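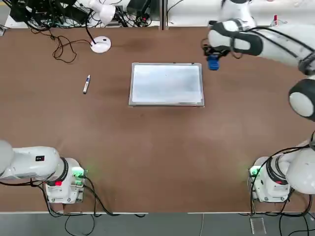 Flostport Tide Mill: Your Questions Answered

Is the mill really still working?
It is! The wheel turns on the outgoing tide, and when there's grain in the hopper we grind it, just as the millers at Castness did before their mill was pulled down for its timber. We can't promise flour on every visit, as the stones need dressing now and then.

Why don't you open at the same time every day?
We'd love to, but the sea sets our hours. The pond fills as the tide comes in, the gates close behind it, and we have to wait until the water outside has dropped well below the wheel. That gives us over three hours of milling, and the next day everything starts a little later. Please check the tide table by the gate before you set out.

How many steps are there?
There are 13 up to the stone floor, and they're steep — more of a ladder, if you ask my knees. The ground floor and the pond path are level all the way.

Can I buy the flour?
Yes, in small paper bags from the counter by the door, whenever we have it. It's wholemeal and a bit coarse, lovely in a soda bread, and best used within 3 months. We ran out completely in August, so do ask before making a long drive for it.

May I bring my dog?
Dogs on a leash are welcome along the pond path and in the yard, but please keep them out of the mill itself while the gears are running.

Where do I park?
Use the field on the Castness side and walk back over the little bridge. The lane by the mill is narrow, and our neighbors need it for their tractors.

Page last updated September 21, 2019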